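Thongdee Evening Classes, Jukbridge
Setting and Clearing a Table: Handout for Unit 3
Notes by Rungnapa Nilsuwan

What we covered

Welcome back! Last time we talked about linens, and I promised we would get to plates, so most of this unit is plates. I love plates. I could happily talk about rims for an entire evening, and a few of you will say I did.

We began with the bare table. Before anything goes down, look at the surface itself and decide what it is for in the next hour. A table for eating, a table for sorting mail and a table for homework can be the same piece of furniture, but they can't be all three at once. If dinner is coming, the mail moves to its own spot, and that spot needs to be chosen ahead of time. A shelf by the door works well. So does a shallow drawer. A chair doesn't, and we all know it, and we all use the chair anyway.

The order of clearing

Paper first. Then small hard things: keys, pens, chargers, coins, batteries, the screw that came off something. Then cups and dishes left from earlier. Wipe last, from the far side toward you, with the cloth folded in quarters so you can keep turning to a fresh face. Several of you asked why the small hard things come before the dishes, when the dishes are the biggest job. You need both hands for a stack of dishes, and it's much nicer to carry them away from a surface that is already clear of bits you might knock onto the floor.

I also showed you the Ollgate method, which I picked up years ago when I worked the dining room at the Ollgate guesthouse. You clear in one direction around the table and never go back. If you miss something, you leave it until the next lap. It feels silly for the first few minutes and then you get a rhythm going and it's wonderful!

Placing a plate

Hold it underneath with your fingers and keep your thumb on the outside of the rim, off the eating surface. Bring it in low. Let the near edge touch first, then lower the far edge. You should hardly hear it.

For a seated place, the near rim sits a thumb's width from the edge of the table. For a shared plate (bread, fruit, cookies) the middle of the table is better, with enough bare surface on every side that people can reach in without bumping one another. I measured mine at home and I like 12 inches clear all around, but use your eye. Small tables won't allow it and that's fine.

Color and contrast

This was my favorite part of the evening, and thank you for putting up with how long it went on. Pale plates on a pale table can look lovely, but a little difference helps people find the edge, especially older guests and anyone eating in low light. You don't need a strong color. Even a soft one does the job if the surface behind it is plain.

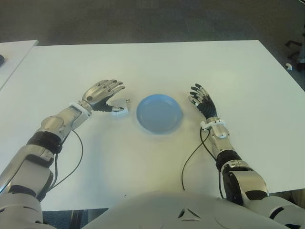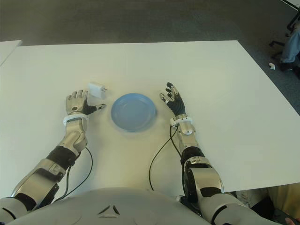
Contrast also helps you with clearing, and I'd like you to think about that before we meet again. The things we overlook are mostly the ones that match what they're lying on. A light blue plate in the middle of a white table gets noticed from across the room, while the white power adapter next to it is much easier to miss, being small and the same color as the tabletop. So when you do your lap, slow down and look for the things that match. On a dark table, hunt for dark things: phones, glasses cases, remote controls. On a white one, it's adapters, receipts, napkins and the caps off milk jugs. Run your palm lightly over the surface as you go, and you'll find crumbs too.

Adapters deserve a home of their own, by the way. I keep mine in a lidded tin from the Erkuston market, prongs all facing the same way so they don't tangle with the cords.

To practice at home

Clear one table every evening using the order above. Try the Ollgate method at least 2 times, once alone and once with somebody helping (start at opposite corners and both go clockwise).

Set one shared plate and one seated place, then sit down and see if you can reach both comfortably.

Please bring next time: one plate with a rim, one without, and a clean dish towel. We'll be moving on to bowls!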